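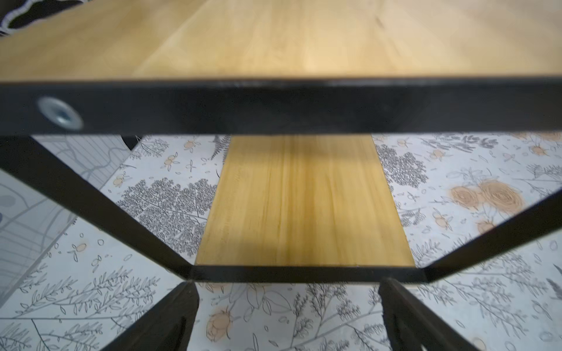
Figure 4.1. Wrist view: small table or shelving unit with a black frame and light wood boards, both fingertips in view at the lower edge.

4. Gathering demonstrations

4.1 What one example contains

An example (we also say episode) is one attempt at one task by one operator, from the start signal to the stop signal. It holds the joint positions, the gripper opening, the wrist images and a line of text naming the task. All four are stored against the same clock. An episode with a missing stream is deleted at the end of the session, even if the attempt itself was good.

The learner never sees the operator's intention. It sees images and the motion that went with them. If two operators handle the same view in different ways, the learner is given two answers to one question and will often produce something between them. For a grasp approached from the left in half the episodes and from the right in the other half, the average approach is straight into the obstacle.

4.2 The wrist view

In Figure 4.1 the fingers occupy the bottom of the image and the gap between them lies over the patterned surface. Three points should be noted.

First, the fingers are a fixed reference. Their place in the image depends on the camera mount and the gripper opening, and on nothing else. If they shift between sessions at the same opening, the mount has moved. Compare with the reference image before recording.

Second, the background is busy. The fern and rose drawings have strong edges, many of them across the whole image. A learner trained on one cloth can come to use the print as a map, and will then fail when the cloth is turned or changed. In the Flillel set the cloth is changed between blocks, never within a block.

Third, the view is partial. The tabletop is seen only in the upper part of the image, above the black rail, and the narrow board further down is seen through the open frame. The wrist view alone does not fix where the whole object is. For this reason the first two seconds of every episode are recorded from the home pose, before any approach.

4.3 Session procedure

Check the mount against the reference image.
Set the object within the marked zone and note the placement code.
Move the arm to the home pose and open the gripper fully.
Read the task line aloud, then give the start signal.
Perform the task at a steady pace. Do not pause to think with the arm in motion range of the object.
Give the stop signal only after the gripper is clear.
Grade the episode at once: keep, keep as recovery, or delete.

One block is 20 episodes. Operators change over at the end of a block.

4.4 Recoveries

A missed grasp that is corrected within the same episode is graded "keep as recovery". These episodes are useful. A learner trained only on clean attempts has no data for the states it reaches after its first error, and small errors grow from there (see section 2 on drift). Do not stage a miss on purpose – staged misses are slow, tidy and unlike the real ones.

4.5 Size and make-up of the Flillel set

Episodes recorded: 1019
Deleted: 158
Kept as recovery: 161
Kept clean: 700

The learner is trained on the last two groups together, 861 episodes. The Nekthorpe split holds out whole placements, so that no test placement occurs in training. Splitting at random by episode gives a higher score and tells you little, as near copies of each test case are then in the training part.

4.6 Common faults

Start signal given late, so that the approach is missing.
Task line left over from the previous block.
Operator watching the object directly and using detail the cameras do not carry. Work from the screen.
Same placement used through a whole block. Variation in placement is worth more than extra episodes at one placement.

4.7 Exercises

1. Using the Clandine viewer, grade the first block of the July recordings without looking at the stored grades. Report where you differ and state the rule you applied.

2. Train the baseline from section 3 on the clean episodes only, then on clean and recovery episodes together. Plot success against placement code for both.

3. Gajdoš, in the course reader, argues that operators should be told which states the current learner fails in. Give one case where this would bias the set.

Hand in to Randa Tarawneh before the next lab. Plots without axis labels will be returned unmarked.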